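2 October 2021

Weight this morning 146 on the bathroom scale, 146 again on the gym scale in shoes, so one of the two is reading light. I will trust the bathroom one. The limit for the Iltley card is 147 and I have two weeks, which means I can stop cutting and eat to hold.

Slept badly. Left hand stiff across the first two knuckles until I had it in warm water. No swelling. Wrapped it with one extra pass over the knuckles and one fewer at the wrist, and that was a mistake, as the wrist moved on every hook. Went back to the old wrap after the third round: three at the wrist, three at the hand, one between each finger, lock the thumb, remainder over the knuckles. The 180-inch wraps leave just enough to finish on the back of the hand. The shorter pair should go in the bin.

Session, in order:

Rope, three rounds. Shadow, four rounds, the first two with nothing thrown but the jab. Heavy bag, six rounds at three minutes with the rest cut to 45 seconds. Pads, four rounds. Neck and floor work. No sparring until the hand settles.

The jab is where the work is. Coach filmed two rounds on the bag last week and I watched them at quarter speed until I was tired of looking at my own elbow. It lifts before the fist leaves. It is a small lift, perhaps an inch, but anyone who has boxed a while will read it, and the opponent at Iltley has boxed longer than I have. The cause is the shoulder. I am loading it by pulling the shoulder back and up, then sending the arm, so there are two movements where there should be one. The fix on paper is to start from the fist and let the shoulder follow. On the bag it went well for a minute at a time and then fell apart once I was breathing hard.

Counted punches for the first time since May. The counter is the Trondix one that clips under the wrap. It gave 402 for the six bag rounds, and I don't fully believe it. It misses short body shots and it seems to pick up a double when I push off the bag. Still, if the error is the same every time then the number is useful against itself. In May the same six rounds gave 556 with a full minute of rest. So I am throwing less on shorter rest, as expected, but the drop is larger than I would like. Rounds five and six account for most of it. I stood and looked at the bag a good deal in round six.

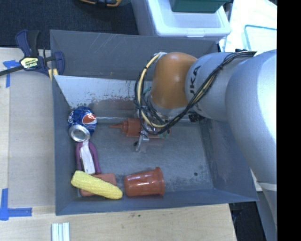
Pads were better. We worked one sequence for all four rounds: jab to the chest, step left, jab to the head, right hand down the middle, out to the left. The step is short, half a foot width. When I take it longer my back foot drags and the right hand arrives with no hip behind it. Coach calls the step late on purpose so that I have to hold my feet still after the first jab. I went early on it more often than not in round one and hardly at all by round four. The right hand felt heavy in a good way. It is landing with the first two knuckles now and the sound on the pad is flatter.

Defense was poor. After the right hand I leave it out there. Coach touched me on the right side of the head with the pad each time it happened and did not say anything, and he did not have to. The return has to be on the same line as the punch. Mine drops to the chest and then comes up in a loop. Tomorrow's shadow rounds will be right hand and return, slow, with the back of the glove brushing the cheek at the end. Dull work, but I know of no other way to get it in.

Notes on the opponent. There are three of his bouts online, two from the same fixed position in a balcony, so the feet are easy to see. Orthodox, taller than me, long arms. He circles to his left nearly all the time. When he is pushed back he goes straight for two steps and then turns left again. The second step is square. If I can be close enough at that point there is a body shot open under his right elbow, and he has not been made to pay for it in any of the three. He doubles the jab when he is comfortable and goes to single jabs when he is not, which gives me something to listen for. His right hand is honest and fast. He throws it after the second jab and never after the first, at least in what I have seen.

Plan as it stands: stay off the end of the jab, cut the ring on his left side, go to the body in the first round even if it does not score. Four rounds of two minutes is not long. There will be no time to recover from a slow start, and slow starts are my habit. Two of my last three losses went the same way: first round given away, second one even, then too much to do. I want to be wet through before I walk out. I will start the warm-up earlier than last time and finish it with two hard rounds on the pads, then keep the jacket on.

Food. 3200 calories yesterday, which looks high next to the scale but it held. Oats and eggs in the morning, rice and chicken twice, yogurt, two bananas, bread with the evening meal. Salt kept normal. I tried cutting it before the last bout and felt flat for two days, and the weight that came off was back by the next afternoon. Three quarts of water. Coffee before training only. Will drop the bread in the last week and leave all the rest alone.

Equipment. The Haque gloves are going at the seam on the right thumb. I have stitched them once and the stitch is holding, but the padding over the knuckles has gone soft and I suspect that is part of the trouble with the hand, even though it is the other hand that hurts. Ordered a 16-ounce pair from Tradari to use for the bag as well as sparring. The heavier glove will slow the punch count again, so I should note the date of the change beside the numbers or I will misread them later. Mouthguard is fine. Boots are fine, although the left lace needs replacing. Headguard cheek pads have compressed and the whole thing slides when I turn – tightened the back strap two holes, to be checked when sparring restarts.

Roadwork in the evening, four miles on the flat. Easy for the first three, then six pickups of 30 seconds with the same to recover. Calves tight at the start and loose by the second mile. Right hip clicked on the downhill by the bridge but there was no pain with it. Resting pulse on waking had been normal, so I did not shorten the run.

Medical card is in date. Need to take it in with the passport photo before the entry closes, and ask what time the weigh-in is, as the sheet says morning and nothing else. If it is early I will drive up the night before. If it is after ten I would sooner sleep at home.

Hand in cold water after the run, ten minutes, twice. Can make a full fist with no pull. The second knuckle is tender if I press it and not otherwise. Will hit the bag with the right only tomorrow and use the left on the double-end ball, light, to keep the timing. If it is still tender after that I will ask to have it looked at before any sparring.

Tomorrow: rope three, shadow six, double-end four, bag four with the right only, floor work. No run.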